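Welcome back, everybody! Last time we got our little character running across the Rolinari level, and a few of you noticed (well spotted) that she runs faster on the lab machines than on your old laptops at home. Today we sort that out, and the fix has a name: the fixed timestep.

The trouble is that we moved her 5 pixels every time the screen was drawn. A machine that draws twice as often moves her twice as far, poor thing, and by the time you reach the bridge she's flying.
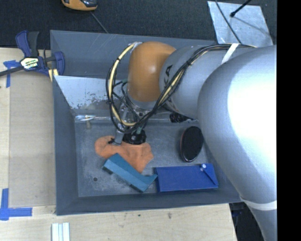
*Kastriot Vlachou*

So we keep a small jar of time, which most books call the accumulator. Each time we draw, we pour in however many milliseconds have gone by. Whenever the jar holds a full step – ours is one 30th of a second – we take that much out and run `update()` once. Then we draw.

```
jar += elapsed
while jar >= STEP:
 update(STEP)
 jar -= STEP
draw()
```

Do put a limit on that loop! I stop after 4 updates and throw away whatever is left, or a slow machine falls further and further behind until it freezes altogether.

**Before next class:** move your jump code into `update()`, and read Danica's notes on blending between two positions when drawing. Bring your questions about gravity too – we'll need them for the Trundwood level.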